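Cupboard doors that drop, stick or won't stay shut

Most cupboard trouble comes down to screws, and most of it can be put right in an evening with a screwdriver, a pencil and a few matchsticks. The notes on this page have been added to over several years and were last gone through on 2021-11-05. They cover freestanding cupboards and kitchen units with wooden or chipboard doors.

Before you start

Empty the cupboard. It is tempting to leave everything in and work round it, but a loaded shelf can pull the sides out of true, and you will set the door to suit a shape that changes as soon as you take the tins out. Check that the cupboard stands level as well. Put a spirit level on the top, front to back and then side to side. On an uneven floor one corner often sits lower than the others, and the whole box twists slightly. A slip of hardboard under the low corner has cured more dropped doors in our house than any work on the hinges.

On carpet this is harder to judge. The back edge usually sits on the gripper strip by the skirting and the front sinks into the pile. Allow a week or so after moving a heavy cupboard before you adjust anything.

Finding out where it rubs

Slide a piece of thin card round the gap with the door closed. Where it stops, mark the spot lightly in pencil. If the door rubs at the top on the latch side there's nearly always a loose bottom or top hinge. If it rubs all the way down the latch side, the hinges may be packed out too far, or the wood has swollen. Doors in our back kitchen swell every July and go back by themselves, so leave the plane in the drawer until you have seen the door in dry weather.

Loose hinge screws

Try tightening them first, by hand. An electric driver will strip a hole in chipboard before you can take your finger off the trigger.

If the screw just turns and turns, take it out. Dip two or three wooden matchsticks (heads cut off) in wood glue, push them into the hole and snap them off level. Leave overnight, then put the screw back. Cocktail sticks do just as well. For a bigger hole, drill it out and glue in a length of 6 mm dowel, then drill a small pilot hole in the middle of it.

Chipboard that has crumbled away round the hole needs filler. I have used Bolger two-part for this and found it sets hard enough to take a screw, though it smells and wants the window open. Do not use ordinary wall filler. It cracks as soon as the door is leaned on.

Longer screws are an answer in solid wood but measure the thickness first. A screw coming through the outside of a cupboard is hard to hide.

Adjusting concealed hinges

These have two screws you can reach with the door open. On most makes the one nearest the front edge moves the door left or right. The one further back holds the arm in place, and on some hinges it lets you move the door in or out. Up and down is usually done at the plate, by slackening both plate screws and sliding it. Half a turn at a time is plenty. Close the door and look before you do any more.

Gilberg hinges, which came with our wall units, have a snap-off arm with a small lever at the back. Support the door underneath before you press it.

Latches and catches

A door that swings open by itself either has a worn catch or a cupboard leaning forward. Check the level again first. Magnetic catches lose their grip when the metal plate works loose or gets greasy, so wipe both halves with a drop of washing-up liquid on a damp cloth and dry them. Roller catches want a smear of candle wax, never oil, which collects fluff.

If you are fitting a new one, fix the half inside the cupboard, put a dab of lipstick or chalk on it, and close the door. The mark shows where the other half goes. Keva sell a plain white catch in packs of 10, and I keep a pack by me because they get lost.

Squeaks

Rub a soft pencil over the moving parts of the hinge. Graphite is clean and lasts for months. Dredance make a dry spray that does the same job, but it costs more and goes everywhere.
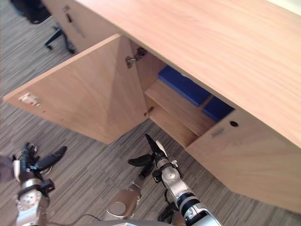
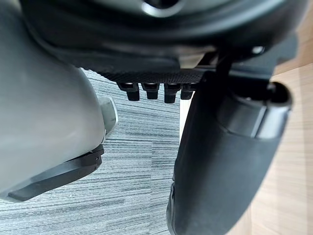
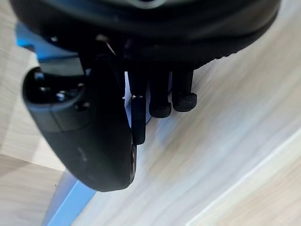

Shelves cause almost as many complaints as doors, and the usual one is sagging. A chipboard shelf over 64 cm long will bow in time if it carries books or jars. Turning it over once a year helps, and so does moving the heavy things to the ends. In a cupboard with one shelf across the middle, like the oak-grained one in the first photo, keep the light things up on the shelf and put the weight on the base. If the shelf has already bowed, screw a batten along the underside at the front, 2 cm in from the edge so that it doesn't catch the door.

Shelf pegs

Pegs that fall out can be wrapped with one turn of masking tape. If the holes have gone oval, move the shelf up or down to a fresh set. Where there are none, drill new ones with a bit of tape round the drill to mark the depth.

Finish by closing the door gently a few times and running the card round the gap once more. Check the screws again after a month.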